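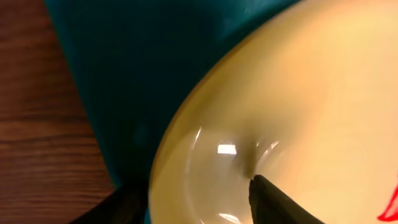
How long does a party balloon stay up before it starts to look tired?

Ordinary air-filled ones last a good few days indoors if they are kept away from radiators and windows. The helium kind are usually on their way down by the next morning.

I have been blowing up balloons since Thursday evening, so this post is mostly about that. My aunt's retirement do is at the hall in Drusham and I said I would do the decorations. I bought a box of 1000, which was cheaper than buying five small bags, and I now own more balloons than I will need in my life. If you live near Hestow and want some, send me a message.

The colours are cream, pale yellow and a dark green. The cream and the yellow are hard to tell apart once they are blown up, particularly in the evening with the kitchen light on. I had meant to keep them in separate bin bags and gave up on that by the second bag.

I used a hand pump. The first one split along the seam after an hour, so I went back to the shop in Dodville and got the one with the wider barrel for £3. It pushes air in on both strokes and saves a lot of time. I would not try to do this many by mouth. I did a dozen that way while the pump was out of action and had a headache until bedtime.

Don't fill them right up. A balloon that is hard all over will go bang if it so much as touches a rough wall. You want to be able to press a fingertip in and leave a dimple without worrying about it. If it is pear-shaped with a long neck, let some air out and tie it again lower down. They also look better in a bunch when they are slightly under size, and they knot more easily.

For the arch I am using fishing line and a strip of plastic tape with holes in it. Kyriaki Lambrakis lent me hers from her daughter's christening in February. You push each knot through a hole and it holds. The tape came with no instructions but it is simple enough. Start from the middle and work out to both ends, or one side comes out fatter than the other.

I have lost 13 so far. Most of those went on the stairs, where the carpet gripper sticks up at the edge, and two went in the car on the test run. The back seat folded down takes four full bin bags, and I can still see out of the rear window if they are squashed to one side.

Still to do: the table weights, the ribbon, and finding the stepladder.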